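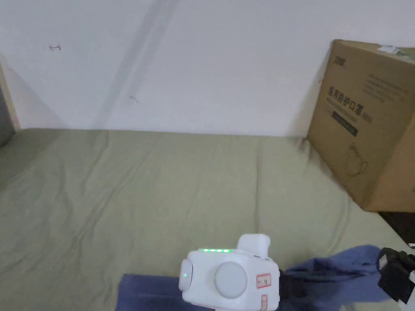 Does it matter which cloth I start with, or may I just grab whatever is on top of the pile? One reader wrote in with that after going through our Temholm practice notes, and it's a lovely place to begin. You may start wherever you like! What we do ask is that you stay with that piece until it's finished, and then log it before you reach for the next one, so that every recording holds one task from beginning to end.

## How do I hold the gripper?

Gently, and with a relaxed wrist. Bring it in at a low angle, close the fingers on a fold (a fold gives you so much more to hold than a flat patch does), and lift slowly. Before any of that, please take a moment to look at the indicator lights and check them against the card for your unit.

## What if I make a mistake halfway through?

Don't stop, and please don't help with your bare hand. Fix it with the gripper if you can, and mark the recording "corrected" afterward. Of the 1,035 recordings in the Ekora set, 125 carry that mark, and we're very glad to have them.
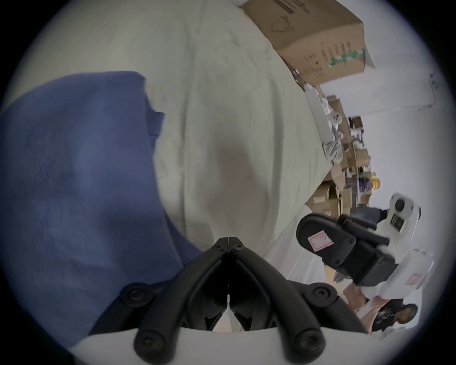 Should two people working close together be treated as one session or two? Two, always, was the answer the Graltirach site gave when it sent us that question, and we have since made it the rule everywhere. Each gripper gets its own log, even when both are working over the same sheet. Keep your fingers well clear of the other person's jaws, and say out loud when you're about to reach across.

## Do people nearby need to agree to being recorded?

Yes, they do, including anyone who is only passing behind the work area. Ask first, and if someone would rather stay out of it, wait until they've moved along.

## Can I change the background between recordings?

You can, but note it in the log (form 302, second page). Stained or creased sheets are perfectly fine to keep using.

Last revised 10th January. The Acheampong checklist will be added to this page in March.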